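Boletín de Servicios Digitales

Migración de los buzones corporativos a la plataforma Sturnell: calendario y recomendaciones

La Dirección de Sistemas de Okeke comunica a todas las personas usuarias que el actual servidor de correo Hakumlow dejará de prestar servicio a lo largo del mes de enero. Los buzones, calendarios y libretas de direcciones pasarán a alojarse en la plataforma Sturnell, contratada tras el oportuno proceso de evaluación. El traslado afecta a 541 cuentas, repartidas entre 37 unidades administrativas y la delegación de Grakstead.

La migración se realizará en tres fases. En la primera se trasladarán los buzones compartidos y las listas de distribución; en la segunda, las cuentas individuales de los servicios centrales; en la tercera, las cuentas de Grakstead. Cada unidad recibirá un aviso con la fecha que le corresponde y con las instrucciones de acceso. Durante el traslado de una cuenta no será posible enviar mensajes desde ella, si bien los recibidos quedarán retenidos en cola y se entregarán al término de la operación.

Se trasladarán de forma automática los mensajes, los archivos adjuntos, las carpetas creadas por la persona usuaria, las citas del calendario y los contactos. No se trasladarán las reglas de filtrado, las firmas ni las respuestas automáticas de ausencia, que deberán configurarse de nuevo en Sturnell. Tampoco se conservará el contenido de la papelera ni el de la carpeta de correo no deseado.

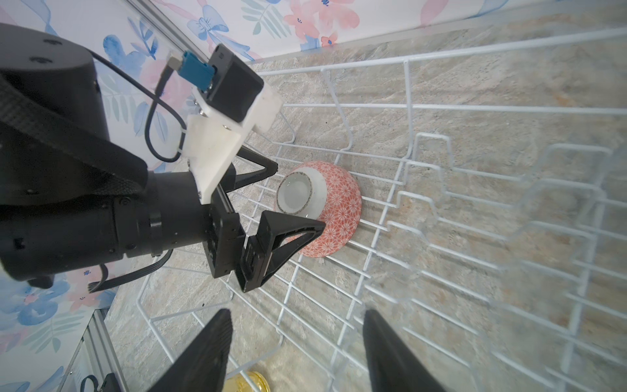 Boletín de Servicios Digitales - n.º 44 - pág. 3

Las personas que mantengan archivos locales de correo en su equipo - los creados con la función «Archivar» del cliente de escritorio - deberán comunicarlo a su unidad antes de la fase que les corresponda. Dichos archivos no residen en el servidor y quedan, por tanto, fuera del procedimiento automático. El Centro de Atención a Usuarios dispone de una herramienta de importación que admite los formatos PST y MBOX y que respeta la estructura original de carpetas.

Con carácter previo al traslado se ruega observar las siguientes indicaciones:

Vaciar la papelera y eliminar los mensajes que ya no resulten necesarios.
Guardar una copia del texto de la firma y anotar las reglas de filtrado en uso.
Comprobar que los adjuntos de especial relevancia figuran también en el repositorio documental.
Cerrar la sesión de correo en todos los dispositivos, incluidos los teléfonos móviles.

El acceso a la nueva plataforma exigirá verificación en dos pasos. El alta del segundo factor podrá realizarse desde la intranet, en el apartado «Mi cuenta», con la aplicación de códigos instalada en el teléfono o mediante una llave física, que deberá solicitarse a la unidad de adscripción.

El servidor Hakumlow permanecerá accesible en modo de solo lectura durante 44 días desde el cierre de la tercera fase. Transcurrido ese plazo se procederá a su desconexión definitiva y no se atenderán solicitudes de recuperación de mensajes anteriores.

Las consultas pueden dirigirse al Centro de Atención a Usuarios mediante el formulario de incidencias, categoría «Correo - Migración».

Dirección de Sistemas, 10 de noviembre de 2024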